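Unit 5 handout: Surfaces, bases and small vessels on a dressed table
Prepared by Madhu Dixit, Pundow course in display and table setting. Revised 23 May 2018.

## 5.1 Ground and backdrop

The ground is the cloth. The backdrop is whatever stands behind it, usually wall covering. When both carry a print, compare them on three points: scale of motif, direction of repeat, and contrast against the base color. A striped repeat on the wall leads the eye upward. A scattered botanical print on the cloth has no strong direction and accepts objects at any angle.

Two prints in one setting need plain objects between them. A flat board or a plain tray gives the eye an unprinted area and marks off a zone on the cloth.

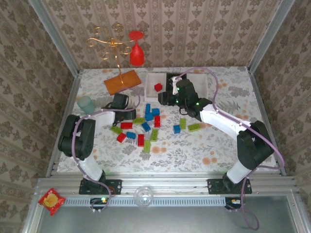
**Does a tray have to match the cloth it stands on?**
Matching is optional. A tray near the cloth in color reads as part of the ground, and a darker tray reads as an object. Choose one before placing anything in it.

## 5.2 Height

Place the tallest piece toward the back, on its own base. Wire stands with scrollwork are visually light for their height and tolerate a patterned wall better than solid forms do. Keep stemmed glasses beside the stand — close enough to group, clear of the arms.

Low items (cubes, blocks, dishes) belong in a tray or well apart from it. An item left near the rim looks misplaced.

## 5.3 Bases and translucent vessels

A wooden base under a metal upright does two jobs: it spreads the load and separates the metal from the cloth. Check the joint at the foot of the rod before moving the piece, and lift by the base only.

Translucent cups take color from the ground. Over a line print the pattern shows faintly through the wall of the cup, and a bumped or hammered texture breaks it up further. 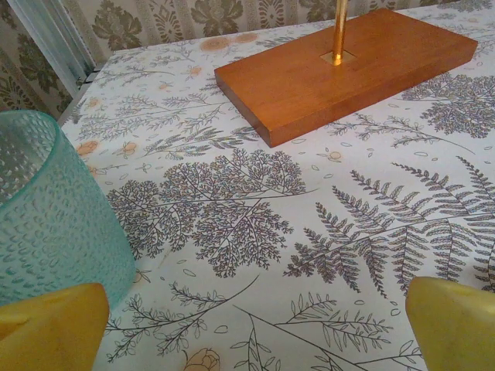 *Photo: Dionysis Stergiou, Orkwood*

Set the long axis of a rectangular base first, then position the cup in relation to it. Exercise sheet 3 covers spacing; bring it to the June session with Maya Tannous.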